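How to Clean and Refresh Wooden Kitchen Cabinets Without Ruining the Finish

I put off cleaning the fronts of my cabinets for so long that I had honestly forgotten what color they were supposed to be. You wipe the counters every night, you scrub the sink, you mop, and all that time a thin film of cooking grease is settling on the doors over your head and collecting every bit of dust that floats by. Then one February morning the sun comes in low and you see all of it at once!

The good news is that it comes off, and you probably have most of what you need under the sink already. Set aside an afternoon for a small kitchen, or two shorter sessions if you'd like to do uppers one day and lowers the next (that's how I do it now, my shoulders prefer it).

What you'll need

Two buckets or large bowls
A mild dish soap, the plain kind with no bleach in it
At least 8 soft cloths, old T-shirts are perfect
A soft toothbrush
Baking soda
Painter's tape
A screwdriver that fits your handle screws
Paste wax or a good cabinet cream

I use a cream called Kadico that my hardware store carries in the small tin, and one tin has lasted me through two kitchens. Fumlow makes a spray version that goes on faster, but I find it a little slippery on doors you touch all day. Either one is fine, and so is plain furniture wax.

Step 1. Test a hidden spot

Open a door and find the inside edge near the hinge. Dab on a little soapy water, wait 21 minutes (I set the oven timer and have a cup of coffee), and then rub it with a white cloth. If color comes off on the cloth, or the finish feels tacky, stop right there and ask someone at a paint store what you've got before you go any further. Older cabinets sometimes have shellac on them, and shellac and water don't get along.

Step 2. Empty the shelves you're working on

You only need to do one cabinet at a time. I used to pull everything out at once and then have nowhere to set down a bucket, and by supper we were eating crackers standing up. Take one cabinet's worth to the table, clean, put it back, and move along. Check the dates on your cans while you're at it. I won't tell you how old my cream of tartar was.

Work from the top down and from the far corner toward the sink, so you aren't dripping on doors you've already finished and your rinse water is always getting closer to you. 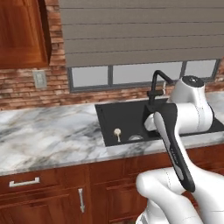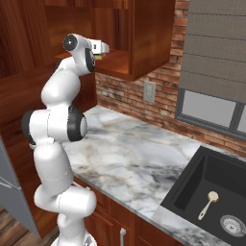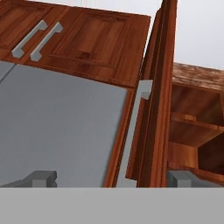
Step 3. Dust first, dry

Run a dry cloth over the top of each cabinet, then down the front and along any grooves in the door. If you skip this and go straight in with water you'll make a gray paste that wedges itself into the corners, and you'll be there with a toothpick until dark. A vacuum with the brush attachment is lovely for the tops if yours reaches.

Step 4. Wash with barely any water

Fill one bucket with warm water and a good squirt of dish soap, and the other with plain warm water for rinsing. Dip a cloth, wring it out, and then wring it out again. It should feel damp in your hand and leave no drips running down the door. Go with the grain, and rinse your cloth more often than you think you need to.

Wipe each door with the plain water cloth right after, then dry it with a fresh towel before you go on to the next one. Don't let them air dry. Water likes to sit along the bottom edge of a raised panel, and over the years that's where the finish will lift first.

Step 5. Deal with the sticky places

The doors by the stove and the spots around the handles will need more help. Mix two spoonfuls of baking soda with one spoonful of water and rub the paste on gently with a fingertip wrapped in cloth. Light pressure, please! Baking soda is a mild abrasive, and you can dull a glossy door if you lean on it. For the crevices, use the toothbrush with soapy water only.

Step 6. Take off the handles

It sounds like a nuisance, but this takes nearly 90 seconds a handle and it makes such a difference. Tape each pair of screws to the handle it came from. Let the handles soak in the soapy bucket while you clean the wood underneath, where there's usually a ring of grime you never knew about. Dry them well and snug the screws back in by hand, finishing with a gentle quarter turn. If a handle has always been a bit wobbly, a dab of clear nail polish on the threads will settle it down.

Step 7. Wax, and then wait

Once everything is dry, put a very thin coat of cream or wax on one door at a time, with the grain. Let it haze over and buff it with a clean cloth until your hand glides. Thick coats stay cloudy and hold on to fingerprints, so if you're wondering whether you've used enough, you have.

Leave the doors alone for the evening if your household will let you. After that, a quick pass with a damp cloth when you do the counters will keep the grease from building up, and I wax again in the fall, before the holiday baking starts and there's butter on everything.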